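Tips > Around the House > Closets and Boxes

June, by the Stuvthorpe kitchen table

I have a weakness for small black boxes. You know the kind, the stiff ones that nice little things come in, the ones you can't throw out since they feel too good to throw out? I had them on the bookshelf, in the hall closet, in the drawer with the takeout menus and (don't ask) one in the car. Last month I finally gave them a home, and I've gotten so many questions about clear bins since I mentioned it that I thought I'd write down how I do it.

First, get the bin before you get the idea. I mean it! I used to plan whole shelves in my head and then the only bin at the store was an inch too tall. Now I buy the bin, bring it home, live with it for a bit, and plan after that. Mine came from Leka and was the last one on the shelf, so I didn't get to be picky. Clear plastic, lid, handles on the short ends. If you have a choice, go for the handles.

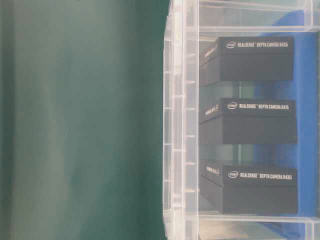 Wipe the inside out with a barely damp cloth and leave it open overnight. New plastic has that smell, and if you snap the lid on right away the smell moves in for good. I learned that with a bin of baby blankets, and I had to wash every one of them twice.

Next comes the bottom. I always put something in a strong color down there, and blue is my favorite. Pale things show up on it, dark things show up on it, and when I look in from the side I can tell right away if something small has dropped down between the boxes. Felt works, so does a cut-up placemat, so does leftover shelf liner from Verine if you still have a roll of that. Cut it a hair smaller than the floor of the bin so the corners don't curl.

Then stand the boxes up, with the printing all facing the same way. And leave gaps! I know it looks wasteful. I used to cram them in tight, and then I'd pull one out and two more would come with it. A finger's width on each side is plenty. If one wants to lean, let it lean a little, or tuck a folded dish towel next to it.

I do all of this on an old green cloth, by the way. It keeps the bin from skating around on the table, and the cloth gets shaken out the back door when I'm done.

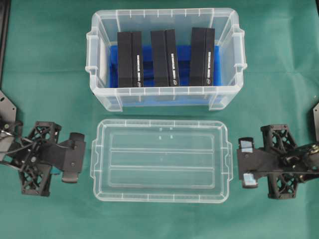

Marguerite's Pantry wrote in to say she lays hers flat, because standing boxes pop open when she carries the bin upstairs, and would I please tell people to put a rubber band around the loose ones. Fair enough! I don't have stairs, so I hadn't thought of it. She also keeps her lids in a separate pile, which would drive me up the wall. I set mine down right next to the bin while I work and it goes back on before I get up for coffee.

As for labels, I only write on the short end of the bin, in pencil on masking tape. Fancy labels make me feel like I can't change my mind, and I change my mind a lot.

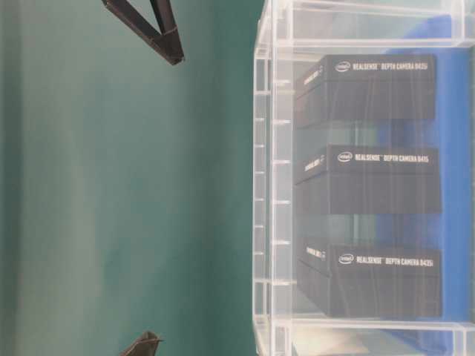 SMALL BINS, SMALL FIXES

Cloudy plastic: warm water, a drop of dish soap, soft cloth. No scrubby side, ever. Dry it right away or you'll get spots.

Lid that won't sit down: check for a corner of liner poking up over the rim. It's nearly always the liner.

Static and fluff: wipe the outside with a used dryer sheet. Five minutes, tops, and it buys you a few weeks.

Too much stuff: one bin is the limit at my house. When a new box comes in, an old one goes out to the recycling. I'm on my second round of this and it's getting easier, though the one in the car is still in the car.

Next month I'm doing the drawer with the takeout menus, so send me your drawer dividers if you've got ones you like.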